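Serncombe opens its doors for an afternoon of small robots, green cubes and a lot of questions

MASHAM, January - I've been writing the news for Serncombe for a while now, and mostly that means a paragraph about a new hire or a change to our opening hours. So I was very happy to get to write this one! We held our first open day for the small-arm automation group, and we'd like to tell you how it went, what people saw, and when you can come and see it for yourselves if you missed it.

First, the short version for anybody on a deadline. Serncombe, the automation training workshop in Masham, welcomed visitors into its offices for an afternoon of live demonstrations with desktop robot arms. We had 14 places on each tour and every tour filled up. Our partner Nordin, who make packing trays for small manufacturers, came along to talk about what they want from this kind of machine. And we used the day to announce Gerko, our new starter course for companies that have never owned a robot and aren't sure they want one.

Now the longer version, which is more fun.

Why we did it in the office

We do have a proper demonstration hall, with a rail and a raised floor and good lights. We talked about using it. But the people who call us up are nearly always from small places - a bakery supplier, a firm that repairs hearing aids, a family that packs seeds - and when they see a big yellow machine behind a fence they get quiet and start looking at the door. So we pushed the desks back a little and ran the demonstrations on an ordinary table in the room where we do our daily work, with our office chairs and filing drawers right behind it. Visitors could stand close, lean over, and ask whatever they liked. A few of them brought their coffee in with them and I'm told that was fine as long as it stayed off the table.

The job on the table was sorting: pick up a small cube, carry it over to a box, let go. That's all. It's the first exercise we give to anybody who trains with us, and Zlatko Golob, who leads the small-arm group, has been teaching it for years. He likes it because a person who has never thought about robots can tell right away whether it went well.

"If I show you a robot welding, you have to trust me that the weld is good," Zlatko told the first tour. "If I show you a cube and a box, you can grade me yourself. People enjoy grading me."

They did enjoy it. There was a round of applause for one very clean drop and a long groan when a cube got nudged off to the side, and I think the groan was louder.

What we showed

The arm we used most was one of the WOWROBO arms, a black one small enough to stand at the back of a table with its wires and its board in plain sight. We leave all of that showing on purpose when we teach. Trainees learn the arm by following the wires from joint to joint with a finger (power off, please!) and after an hour or so they can tell you which motor does what. The gripper has a bright green tip on its lower finger, and that turned out to be the thing the youngest visitors wanted to talk about. One of them asked if it came in purple. We're looking into it.

Zlatko ran the sorting job with colored cubes, and in between he swapped other things into the box to make the picture messier, a little printed packet and a bundle of thin wooden sticks among them. A clean box is easy to learn. A box with odd things in it is a lot closer to what you'd find on a real packing bench, and the Nordin people were nodding along at this part. 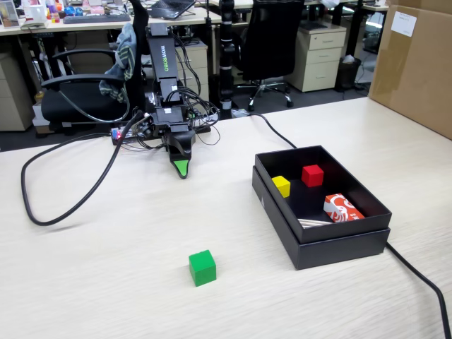 What visitors asked

I stood at the back with a notepad for two of the tours and wrote down as much as I could. The most common question by far was some version of "how do you tell it what to do?" The way we teach it at Serncombe, you mostly show it. A person guides the arm through the job, over and over, and those runs are saved and used for training, and then the arm has a go on its own. For the sorting exercise we'd saved around 600 runs by the time the doors opened. Zlatko did a good many of those himself and says his shoulder has opinions about it.

The next question was about money, and fair enough. We don't quote prices in a press release, as every setup is different, but we did tell visitors that the arm is the smaller part of the cost for most beginners. The bigger part is somebody's time. A company has to be willing to let one or two people step away from their regular work and learn, and to let them be bad at it for a few weeks. The companies that can't do that tend to end up with a robot in a cupboard, and we told people so, even though we're in the business of selling courses.

Somebody asked what happens if you move the box. Zlatko moved the box. The arm slowed down, hung in the air for a moment like a person who has walked into a room and forgotten why, and then found it. On the next tour somebody asked the same thing, he moved the box again, and the arm dropped the cube on the bare table. He left that one where it fell and spent ten minutes talking about it, and two visitors told me later that this was the most useful part of their day.

We were asked about jobs too, and I don't want to skip over that. A woman who runs a small mailing house asked it very directly. The answer from our side was that nobody on our courses so far has bought an arm this size to replace a person, mainly because an arm this size is slow. They've bought them to learn on, or to do the dull little task at the end of the line that everyone takes turns at. She said she'd think about it, and she took a course booklet.

Nordin's part in the day

Nordin have been working with us on and off, and they sent their floor lead and two of their packers to the open day. I was especially glad about the packers. They watched the cube job for a bit and then started suggesting harder versions of it, such as cubes touching each other, cubes right up against the wall of the box, and a box with its lid in the way. We wrote all of these down. Several of them will be going into the Gerko course, and the packers have been invited back to try them out on the arm with us.

"Our people know where the awkward corners are," the floor lead said. "I'd like them to be the ones teaching it."

About Gerko

Gerko is a starter course for small companies. It runs for 11 sessions, in the same room where we held the open day, and each company sends up to two people. You start with a cube and a box, just like our visitors saw. By the middle of the course you bring in something from your own bench - a part, a packet, a jar lid, whatever gives you trouble - and work on that until the end. You don't need any programming. You do need to be patient, and to keep tidy notes about what you tried.

Companies that finish the course can borrow an arm from us to keep practicing at their own place before they decide about buying anything. We'll come out once to help set it up, and after that you can call us with questions. Zlatko answers the phone himself most mornings.

We'll be taking a small first group in the spring. Places are offered in the order people write in, with a couple held back for firms in and near Masham.

Coming to see us

We had more people asking for tours than we could fit in, so we're going to do it again. The next open afternoon will run much like the first one: a short hello at 2 p.m., the cube demonstration, time to ask questions, and a turn at guiding the arm by hand for anybody who wants one. Children are welcome with an adult. Please wear shoes you can stand in for an hour, and tie back long hair if you'd like a turn with the arm.

Tours are free but you do need to book, and you can do that at our front desk or through the visits page on our website. If you're coming as a group from a school or a company, let us know ahead of time so we can keep a tour together for you. We can also set the table lower for visitors who use a wheelchair, just mention it when you book.

Members of the press are welcome at any open afternoon, and Zlatko is happy to be interviewed, ideally next to the arm. You're free to reprint this release in whole or in part.

About Serncombe

Serncombe is an automation training workshop based in Masham. We teach small companies to set up, run and look after their own robot equipment, with courses for beginners and for people already working in production. For interviews, tour bookings for press, or more about the Gerko course, please contact the Serncombe news desk.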